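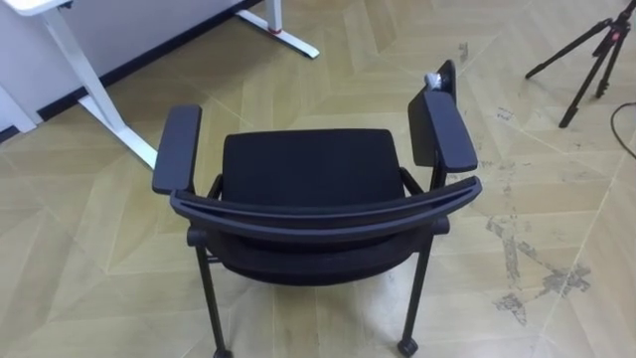
A cadeira preta, no chão em espinha.

A cadeira ficou para o fim. O resto da sala já tinha ido embora durante a manhã: as caixas com os processos, o candeeiro de pé, a estante que foi preciso desmontar porque não passava no patamar. Sobraram a secretária branca, que pertencia ao senhorio, e a cadeira, que não pertencia a ninguém.

A lista da Tarnach dizia que era minha. Vinha na linha 46, entre um arquivador e um cesto de papéis: cadeira com braços, preta, rodízios. À frente, na coluna do destino, alguém tinha escrito Mullska e depois riscado. Telefonei para o escritório. A mulher que atendeu disse que em Mullska não havia lugar para mais cadeiras e que, se eu a quisesse, bastava assinar. Se não a quisesse, tinha de a deixar na rua antes das seis.

Respondi que ia pensar.

Trabalhei naquela sala quatro anos e a cadeira já lá estava quando cheguei. No primeiro inverno tentei trocá-la por outra, mais alta, que estava na sala do fundo. Aguentei uma semana. As costas da outra eram duras e o assento empurrava-me para a frente, de maneira que passava as tardes a segurar-me à mesa. Devolvi-a sem dizer nada e voltei à preta, que tinha rede nas costas e deixava passar o ar.

Foi sentado nela que fiz as contas da fábrica de Jirnmont. Foi também ali que recebi a notícia de que a minha irmã tinha vendido a casa de Harju, com o pomar e tudo, sem me perguntar. Ela explicou ao telefone que a casa era dela no papel. Era verdade. Estive muito tempo com as mãos nos braços da cadeira, a ouvir, e quando desliguei reparei que tinha escurecido e que não tinha acendido a luz.

Depois disso deixámos de falar. Não houve discussão. Eu não telefonei no Natal, ela não telefonou nos meus anos, e a coisa ficou assim.

Às quatro subi outra vez. Tinha estado no café a comer uma sopa e a olhar para a carrinha, que me custava 100 por dia e ainda tinha espaço atrás. A sala parecia maior. O chão, que eu quase nunca tinha visto por causa do tapete, era claro, de um bege com manchas cinzentas a um lado, e o desenho das tábuas ia direito à janela.

Dei a volta à cadeira. Perto do braço direito havia uma coisa branca amarrotada, entalada. Puxei-a com dois dedos. Era um papel, dobrado várias vezes antes de ter sido amachucado, e abri-o em cima da secretária, a alisá-lo com a palma da mão.

A letra era minha. Estava lá um número de telefone e por baixo três palavras: perguntar pelas macieiras.

Lembrei-me então. Tinha-o escrito na noite da chamada, ou na manhã seguinte, quando ainda pensava ligar de volta. A minha irmã vendera a casa a um casal, e eu queria saber se iam cortar as árvores. O meu pai tinha plantado as duas primeiras. As outras vieram depois, de enxertos, e uma delas nunca deu nada que se comesse. Não cheguei a perguntar.

Sentei-me. O assento cedeu um pouco, como sempre. Lá em baixo alguém arrastava um contentor pelo passeio.

Marquei o número. Não esperava que ainda fosse o mesmo. Tocou muitas vezes e já ia desistir quando ela atendeu, com a voz de quem tem a boca cheia.

- Sou eu - disse.

Ela acabou de engolir.

- De onde estás a falar?

- Do escritório. Estou a sair daqui. Queria saber das macieiras.

Houve um silêncio. Ouvi uma torneira, depois a torneira a fechar.

- Cortaram uma - disse ela. - A que não prestava.

- E as outras?

- Estão lá. Passei na estrada em março e estavam com flor. - Esperou um pouco. - Podias ter perguntado antes.

- Podia.

Ficámos os dois a ouvir a linha. Ela quis saber para onde eu ia e eu disse-lhe o nome da rua e o número da porta, 237, e que tinha um quarto a mais. Repetiu o número devagar e percebi que estava a escrevê-lo.

Quando desliguei faltavam vinte minutos para as seis. Assinei a folha da Tarnach encostado à secretária, meti o papel no bolso do casaco e empurrei a cadeira até ao patamar. Um dos rodízios prendia. No elevador só coube de lado.

Imprimir | Enviar por e-mail

Contacto | © Todos os direitos reservados | Voltar ao topo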